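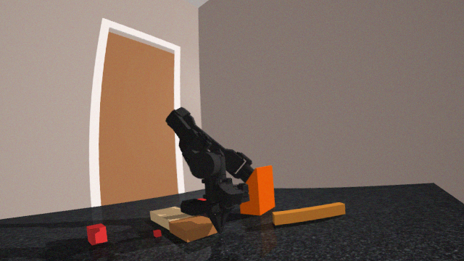 3.2 Entorno simulado

El proyecto de curso se desarrolló en Skundinero, el simulador que el grupo Rerkeo emplea en las prácticas de robótica. La escena contiene un brazo negro sobre una mesa oscura moteada y varias piezas rojas, anaranjadas y de tonos claros. Participaron 21 estudiantes, repartidos en equipos de hasta 4 personas. Cada equipo programó el acercamiento a una pieza y lo ensayó con 15 disposiciones de la mesa.

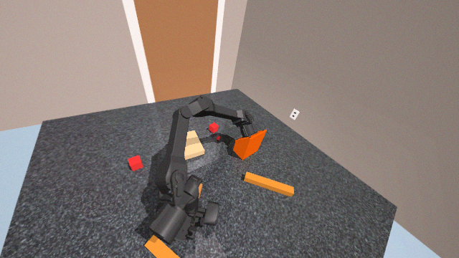 Tiempo de lectura: 4 min

Figura 2. El extremo de la muñeca junto a la pieza anaranjada angulosa; a la izquierda, el cubo rojo mayor.

En total se registraron 2148 intentos. Las sombras del brazo se mantuvieron activadas en todos ellos. Los criterios de éxito se detallan en la sección 3.3.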